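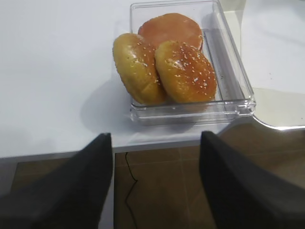 Most of the men and women who meet in the back hall at Brasthorpe served in supply, transport or the kitchens, and they will tell you so before you ask. The group started with a handful of former Army cooks and now has 40 members on its list. They meet once a month, eat lunch and work on the same project, a written record of how their units were fed overseas. Bread comes up more than any other subject. A clear plastic box with three round buns in it is a modest lunch order, but several members can remember weeks when fresh bread of any kind was the thing they talked about most.

Shadi Nasrallah spent nine years as an Army food service specialist and left as a staff sergeant. His longest posting was at a camp where his section cooked for 452 soldiers, twice a day, out of two trailers and a tent. Breakfast prep began at 3 a.m. The ovens ran on burners that clogged with dust, and the section kept one man on cleaning duty through every shift.

"People think the hard part was the cooking," Nasrallah says. "It was water. If the truck was late, I had to decide whether we washed pots or made coffee."

He kept a notebook for the whole deployment. It has head counts, delivery times, broken equipment and the names of everyone who worked under him. When he brought it to a meeting last July, others began looking through their own closets.

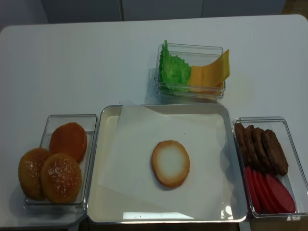
What they found was uneven. One former driver had a complete set of fuel receipts and no photographs. Another had a shoebox of letters from her mother and a recipe card for 100 portions of beef stew, with the salt crossed out and corrected twice. The group has scanned 174 items so far. Nasrallah's notebook takes up the first folder.

The scanning is done by Mireille Mahasneh, a retired Navy storekeeper who lives in Ondmont and drives over with her own equipment. She asks each person to sit with her while she works and records what they say about every page.
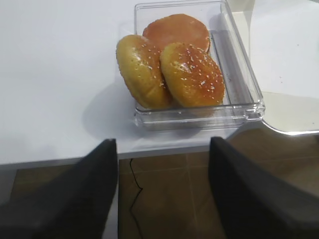
Sesame buns in a clear plastic container.

Mahasneh's own service was spent mostly below deck, tracking stores by hand on cards. On one inventory she was responsible for 3,872 separate items, and she found a mistake in the count the night before an inspection. She stayed up and fixed it. She still has the card.

Her husband, who never served, thought the project would take a winter. They are now in the third year. Some members have moved away, and two have died since giving their interviews. Their families were sent copies of the recordings.

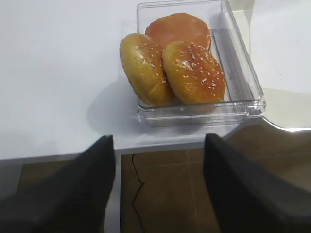
The next part of the work is a small printed book, to be set by the Najjar print shop in Bumdale. Nasrallah is writing the chapter on field kitchens and has cut it twice already. He wants it to cover the ordinary days, including what happened when the menu said one thing and the delivery was something else. There were no glossy buns with sesame seeds on top at his camp. The bread was sliced, it came in on a pallet, and when the pallet didn't come they served crackers. He has the dates for each time in the notebook, and he plans to print them.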